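How to Run a Robot Demo at an Open Day Without Aging Visibly

Posted in: Workshop notes
Reading time: longer than the demo

Every October our lab opens its doors to whoever wants to come in, and every October I'm asked to put on "something with the robots." This year I had two arms, one table, a bag of snacks and Natnael Tsegaye, who had done an open day before at Staltden and came out of it with firm opinions about floor tape. We got 568 visitors through the building. Most of them passed our table. A few of them stayed long enough to be asked to move along.

What follows is how we set it up, in the order I'd do it again. It assumes you already have arms that work and somebody who can drive them. If you don't have those, your open day is going to be a poster.

What you need

Two arms on a shared table, with walls on three sides if you can get them
A paper shopping bag with a wide mouth
Snacks in sealed packets, in several sizes
A second set of the same snacks, hidden
Tape for the floor
One person to drive, one person to talk
A stop button that both of them can reach
A chair (see the section on lunch)

Pick a task people can explain to their children

The year before, we showed off cable routing. It was hard, it was clever, and it looked like two machines having a slow argument over a shoelace. People nodded and went to see the drones.

A good open day task needs no introduction. Someone should be able to arrive halfway through and know what the arms are trying to do. Packing groceries does this very well. There are snacks on a table and a bag to put them in. A four-year-old gets it, and so does the dean.

Folding laundry also works, if you have a soft spot for failure. Pouring liquids works until it doesn't. I would stay away from anything that needs the phrase "what's interesting is."

Choose your snacks like an engineer, then like a person

Sealed candy packets are kinder to a gripper than they look, provided there's a crimped end to pinch or enough slack in the wrapper to pinch in the middle. Small packets are easy to lift and easy to lose sight of. Big chip-style bags are mostly air, and the gripper tends to squeeze that air to the far end, so the bag goes rigid on one side and floppy on the other. Visitors love this. Drivers don't.

Mix the sizes. If everything is the same, the demo becomes a factory line and people drift off after the second pick. Go for bright colors too, because the back row will be standing ten feet away and a beige cracker on a white table is a rumor.

Skip anything with nuts loose inside a thin wrapper if you plan to hand it out later. Better still, never hand out the snacks that have been on the table. They've been squeezed by a machine all day. That's what the second set is for.

Set the table

Put the bag down first, toward the back and off to one side, and open it all the way. Turn it slightly so the mouth isn't square to either arm. We tried it dead center during rehearsal and both arms wanted to go over it at once, which gave Natnael a chance to say what he'd said at the planning meeting.

Stand the handles up. A handle that has fallen across the opening will catch a packet on its way in, and then you have forty people watching a bag of candy dangle.

Then lay out the snacks with space between them. Give each arm something close and something it has to reach for. Put the biggest package on the side away from the bag. It makes for the longest trip, and you want the long trip to be the big finish.
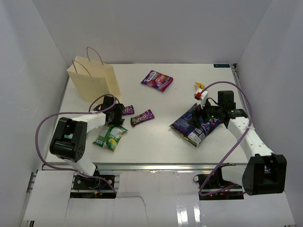 Leave the layout a little untidy. We started the morning with everything in neat rows, and the first question from the crowd was whether the arms were just playing back a recording. Once the packets were thrown down at odd angles, that question mostly stopped. By the afternoon we were letting visitors tell us where to put the next one, which they took more seriously than I've ever taken anything.

One rule here: only the person talking resets the table, and only after the driver has said "clear" out loud. Hands and arms don't share the table. We had this printed and stuck to the wall behind us, and we said it to each other anyway.

Mark the floor

Put down tape for the crowd to stand behind, and put it farther back than you think. People treat a line on the floor as the place where their toes go. Their heads, phones and toddlers go past it.

Our first line was 40 inches from the front of the table. We moved it back before lunch. Natnael had suggested the second distance to begin with and was very gracious about it, in a way that lasted until evening.

If you have a low stool for small children, put it at the end of the line and not in the middle, or you'll build a dam.

Write the talk, then cut it

Abrehet Kassa did the talking in the morning and I took over in the afternoon, so visitors got to compare. Her version ran just under 2 minutes. Mine started with a short history of grippers.

Hers went like this, more or less. She said what the arms were about to do. She asked the crowd which packet would be the hardest. The driver went for that one. While the arm was moving, she explained why picking up a soft thing is harder than picking up a block: it changes shape when you touch it, so the thing you planned to grab isn't quite the thing you end up grabbing. Then she stopped talking and let them watch.

The stopping is the part I'd underline. An arm lowering itself over a bag of chips creates its own suspense, and I spent most of mine talking about calibration.

Decide how honest to be about who's driving

Our arms were being driven by a person that day. We said so at the start of every run. Some visitors were let down for a moment, and then nearly all of them wanted to know what driving felt like, so it led to better questions than the other answer would have.

If you're running a trained policy instead, say that, and say how often it misses. You're going to miss in front of them in any case. A crowd that has been warned will cheer for the second try. A crowd that was promised a marvel will look at its shoes.

Whatever you do, don't switch between the two without telling people. Someone will spot it, and that someone will be eleven.

Plan for the drop

You'll drop things. Decide beforehand what happens next, so the driver isn't inventing a policy with an audience.

Ours was simple. If a packet falls on the table, try again. If it falls on the floor, leave it until the run is over. If it bursts, end the run, thank everybody, and bring out the vacuum. We kept the spare snacks in a Weldu crate under the desk, next to the spare bags, since a paper bag that's been poked in the side by a gripper a few times starts leaning like it's heard bad news.

We did 59 runs across the day. I know because Abrehet kept a tally on the whiteboard, with a separate column for drops that I'd rather not go into.

Lunch is part of the demo

Driving two arms for a crowd is tiring in a way that doesn't show until the driver picks up a candy packet, carries it beautifully across the table and sets it down beside the bag. Swap drivers every half hour. If you only have one, put up a sign with the time of the next run and let them sit down. The sign does more for the crowd than you'd expect. People who know something starts at 1:30 come back for it, and people who don't will lean over the tape to see if it's broken.

Power things down properly during the break. Arms left holding themselves up over an empty room do get warm, and you'll want them cooperative at three in the afternoon, when the school groups arrive.

Questions you'll be asked

Prepare short answers to these, because you'll give them all day:

Is it going to take my job? (Ask what the job is. Have a real answer for anyone who packs bags for a living.)
How much did it cost?
Can it do a Rubik's cube?
Can it pick up an egg? (Don't bring an egg.)
What happens if you let go of the controls?
Can I have the candy?

The fifth is the best one, so be ready to show it if your setup lets you do that safely. Ours holds position. Abrehet would let go, hold up both hands, and wait. It got more applause than any of the picks – I've chosen not to be hurt by this.

Packing up

Count your snacks at the end if you borrowed them from another group's cupboard. Check the fingers for chocolate, or whatever was on the outside of the packets, and wipe them before you put the covers on. Peel the floor tape that same evening. Ours stayed down until the next morning and took a strip of the finish with it, and I now have a working relationship with the facilities office.

Natnael took the last bag home, handles and all. He's already sent me a floor plan for next year. The tape line is marked in red.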